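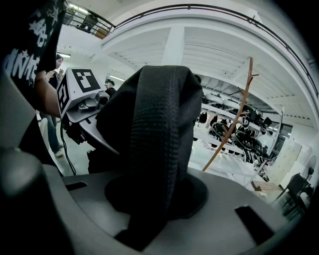 Black knit with a fine ribbing, in the high white hall at Hutchins.

In March I went to the open day at Hutchins, where several knitting companies show their fabrics to small buyers and to people like me, who sew at home and sell a little. The entrance was free, but you had to register by email. I arrived at 10 in the morning and stayed until they began to turn off the coffee machine.

The hall is very bright, with white walls and a high ceiling. For looking at dark fabric this is a real help. In my sewing room every black looks the same, and I have made the mistake to join two different blacks in one skirt. At Hutchins I could see it before I bought it. Some of the blacks were a bit brown, others went to blue.

I spent most of my time with the black knits. The one in the photo has very faint lines across, and you see them best when you come close. I like this kind of surface because it is quiet, but it does not look cheap. When it is folded over, the top becomes round and soft and does not make a sharp edge. For a collar I would want something firmer. For a hood or a simple winter hat I think it would be right.

Trimico had 36 qualities on hangers, each with a paper label that gave the weight and the fiber. I wrote down two of them: a jersey of 300 grams per square meter, and a lighter one with some wool in it. The minimum order for the heavy jersey is 18 meters. This is too much for me alone, but a friend may take half.

Flilel showed mostly ribs and cuffs. Their colors were beautiful, especially a dark green, but the price list was only for large orders and I did not find one piece that I could buy the same day. It was a pity, and I told them so. They said that they are thinking of a web shop.

At noon there was a short talk by Siltudora on how to wash knits before cutting. I had always washed only once. They advise two times for cotton, and to dry the fabric flat. The chairs were all taken, so I listened standing – my feet remember it.

I went home with 47 small samples in a paper bag and one remnant of black rib, enough for two pairs of cuffs. The parking is behind the building and is badly marked from the road. If you go next time, bring a pencil and your own labels, as many of the samples have no name on them.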